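Open day at Hotel Plasetti, Arngate
2024-10-08

I booked my visit through Haberkorn, the agency where I usually buy my city trips. The hotel opened its doors for one day to small agents and to regular customers, and I belong to the second group. Registration was simple, but the confirmation mail said the side entrance and the map showed the main one.

We were 10 in my group. The tour began in the lobby, where the reception desk stays open all night. The hotel has 224 rooms, and we saw a standard double on the courtyard side, a family room, and one suite under the roof. The double is small but quiet. I lay down on the bed, with permission, and I found the mattress a little soft for my back. The family room has a real door between parents and children, and for me this is worth more than a balcony. 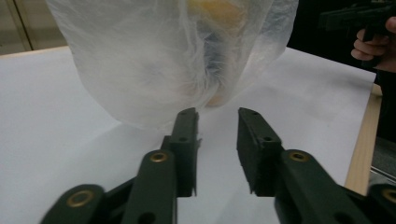 A woman from the group remarked that the courtyard rooms are quiet only until the deliveries come, and that she would always pay the extra for the street side with the new windows. Our guide did not argue with her. He said that guests can change the side on the first night if a room is free, and that they should ask before they unpack.

Breakfast is served in the old part of the building, from 1940. The ceiling is high and the voices are loud there. We tried the coffee, two sorts of cheese and a plum cake which I would gladly eat again. From April the breakfast will also be served on the terrace – until then it is closed.

The pool is in the basement and is warmer than I expected. It is also shorter. Towels are included, the sauna is not.

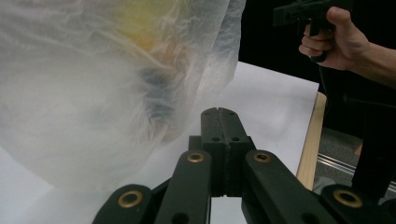

Prices and booking

For one week in the family room, with breakfast, Haberkorn offered me 1270 euros. On the website of Cornis the same week was a little cheaper, but without free cancellation. I did not book on the spot. The offer stays valid until the end of the month, and I want to ask first if the tram to the old town runs on the holidays.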